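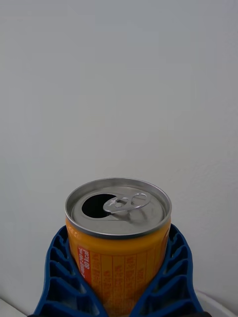 Blue lattice fingers holding an opened drink can.

Polenent Soft Finger Pair, blue

Moulded plastic fingers for small student grippers, sold in sets of 2. The ribbed cells flex around cans, cups and bottles. Guadalupe Mendoza's robotics club at Gullerness uses them for its table-clearing project, and the club's parts list is included with each set.

Fits: Han and Breltska club grippers
Colour: blue
Mounting: 5 screws, supplied
Fitting time: some 11 minutes
Stock: next batch December 2018

The fingers can be fitted with the wrist camera in place. Check that both tips are in view before tightening the screws. Wipe with a damp cloth. Do not use solvents.

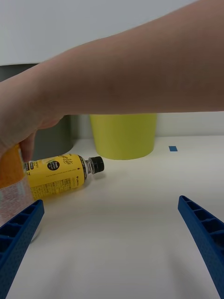

Fingers open over the table, with a bottle on its side and a lime-coloured cup.

Spare screws are sold separately. School orders may be paid by invoice.

Related items
Polenent finger screws, bag of 5
Breltska wrist camera bracket
Han club gripper base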